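Chapter 3
When the Gripper Doesn't Let Go

Start with a fault, theory later. The one we use all chapter is the Reneck cell, a sorting job first built in simulation by Mihret Admasu and handed on to the Dinsa line. Small tubes in a tray, one arm, pick and place. Easy work. Ran clean for 2,325 cycles in the simulator and then it didn't.

What the log said: fingers closed, part held, move complete. What really happend: nothing held. Arm carried air to the drop point, opened, went back, logged a good pick. Did it again. Up to 100 false picks before the run was halted.

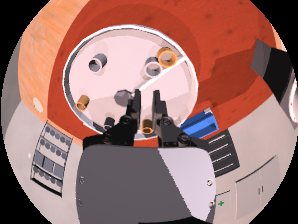
Figure 3.1 Simulated gripper at the tray, small cylinders near the fingertips.

Look at the spacing. Parts close to the fingers, a thin bar across the tray, a rim all the way round. Plenty for a finger to catch on. In the Reneck case a fingertip touched the rim, the motor current rose, and the controller (a Wendine unit) read that as grip. One signal, one wrong guess. Every later step trusted it.

So, first rule of this chapter. A closed gripper is not a held part. You need 2 signals that fail in different ways, say finger width plus motor current. Width alone gets fooled by a thin part. Current alone gets fooled by a rim, a bar, a stiff joint.

Second fault, same cell, and the worse one. After a bad pick the recovery routine lifted the arm straight up, with no check on what was above or beside it. Fine in an open cell. Not fine near cabinets or a person's head. Section 3.2 covers the safe retreat path, 3.4 the Ustent stop circuit and why its colour codes matter.

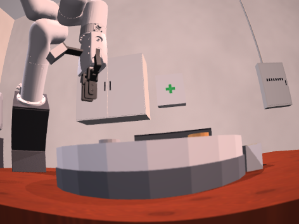 Should the arm stop dead when a grip check fails?
Usually it should pause, hold its position and raise a fault, then retreat slowly once the path is known to be clear. A hard stop is for when somone could be hurt.

Terms to know before you go on: false pick, grip check, retreat path, hold state.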